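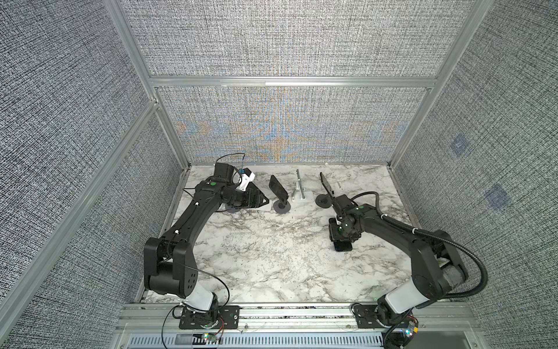

Teaching two arms to set phones on stands

Keep it slow! I love running these by remote, and smooth hands beat fast ones every time. Start each demo with both grippers clear of the stands.

Mix up the stands too, round feet and flat feet, white and dark.

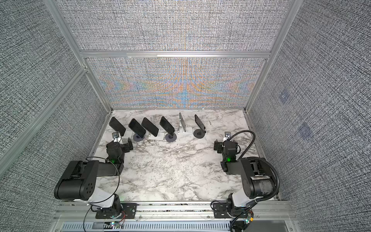

and swap their order every few runs, or the arm just learns a spot on the table. We're at 183 good demos on the Limulik job and it's such fun watching them add up.

Check the wrist view before you close the fingers.
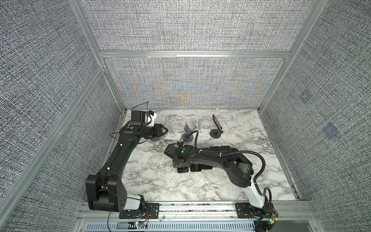 Both arms in beside the stands

Fumbled one? Keep going and save the recovery.
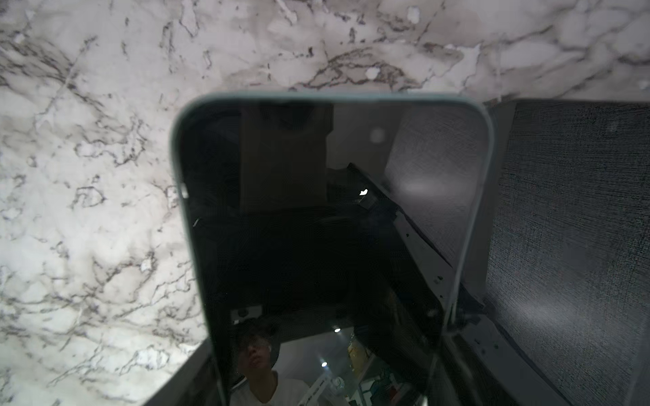

Screens off

A dark screen is a mirror, so wear plain clothes and stand in the same place.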